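Workshop notebook, May
Ornance job: crackle finish for the replacement panels

Started 8.15. Heating off overnight, bench room cold, so put the fan heater on and left the tins alone until the room had settled at 19 degrees.

Position so far. Spahić want the new panels to sit next to the old ones without drawing attention. The old finish is a two-part crackle: a slow oil size underneath and a water-based gum layer on top, with pigment rubbed into the cracks afterwards. Neville took a small flake to the microscope and found no sign of a third coat apart from the wax. I am working on that basis.

Materials
Base: Tratell size, the slow one. Old tin is stringy, do not use, opened the new one.
Top: gum arabic solution, made up yesterday, strained twice through muslin. Slightly cloudy, smells all right.
Pigment: bone black and a little raw umber in artists' oil.
Sealer: Hitimum clear, satin. Must be the solvent one. Anything water-based will lift the gum and the whole thing has to be washed off.

Test boards are birch ply offcuts, primed grey, sanded 320. Numbered on the back in pencil, carried on from the last batch, so this lot begins at 27.

Method as used today. Size brushed out thin and laid off one way only. Waited for tack. Gum applied generously with the wide mop and then massaged with the fingertips until it dragged and squeaked. Left flat to dry. Warm air from the hairdryer at arm's length, moved constantly.

The variable I care about is the wait between coats. Long wait gives fine cracks, short wait gives wide ones, as the books say, but the books give hours and the tin gives different hours. Going by touch is more reliable. Knuckle test: knuckle pulls away with a faint click and leaves no mark.

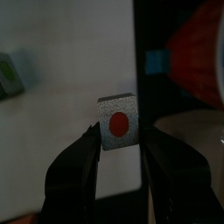

Crack size on the boards is still too coarse for the Ornance panels. Board 27 (short wait) came out in long parallel splits following the brush, which looks like cheap picture framing. Board 28 is better, though the cells are bigger on the side nearest the heater. What I am after is nearer to the face of the small grey block with the red dot: small irregular cells all over, thin darker lines between them, and no main direction to any of it. Its greys also go from warmer and lighter at the top to bluish lower down, and the pattern still reads as one surface, so a slight drift in ground colour across a panel may be less of a worry than I had thought. Will try a drift of that sort on board 31.

Board 29. Longer wait, knuckle test passed at 11.40. Gum on. Cissed badly in one corner, probably finger grease. Wiped a little whiting over the size before the gum on board 30 and had no cissing. Do this every time.

Board 30. Best so far. Cracks opened within minutes of the dryer going on, fine and fairly even. I stopped when they stopped. Carrying on with the heat curls the edges of the gum and then it flakes, as on last month's lot.

Rubbing in. Bone black alone is too hard a line. One part umber to two of black, let down with a drop of white spirit, is close to the old work under the daylight lamp and slightly too brown under the ceiling tubes. The panels will hang in daylight, so ignore the tubes. Wipe across the cracks with a soft cloth folded flat. Kitchen roll digs into them and pulls the colour straight out again.

Ha-rang asked whether spraying the gum would get rid of brush direction altogether. Possibly. My objection is thickness: sprayed gum thin enough to go through the gun needs several passes, and each pass wets the last. She will do one board with the small gun and we can compare. Gun to be cleaned in warm water straight afterwards.

Humidity. Logger by the sink now has 3,237 readings on it and the memory is nearly full. Downloaded and cleared. It was up to 6 points higher by the sink than at the bench, so I have moved it to the bench, where it should have been in the first place. Earlier figures in this book need to be read with that in mind.

Sealer. None applied today. Boards 27 to 30 to stand for five days before any Hitimum goes on. The oil colour in the cracks needs that at least. Board 22, sealed early, has gone smeary along every line and the satin has bloomed. Keep it as a bad reference.

To do
Board 31: whiting, long wait, drift in the ground from warm grey to cool.
Board 32: spray test, Ha-rang.
Cut more ply. Edges sealed this time, front and back.
Ask Neville whether the flake can go back under the microscope with a scale, so cell size can be measured and not judged by eye.
Order muslin and another mop. The current one is shedding, two hairs in board 29.
Tell Spahić that samples will be ready once the sealer has been on for a week.

Heater off 17.05. Boards on the top rack, face up, lid over them with a gap for air. Please don't stack anything on the lid.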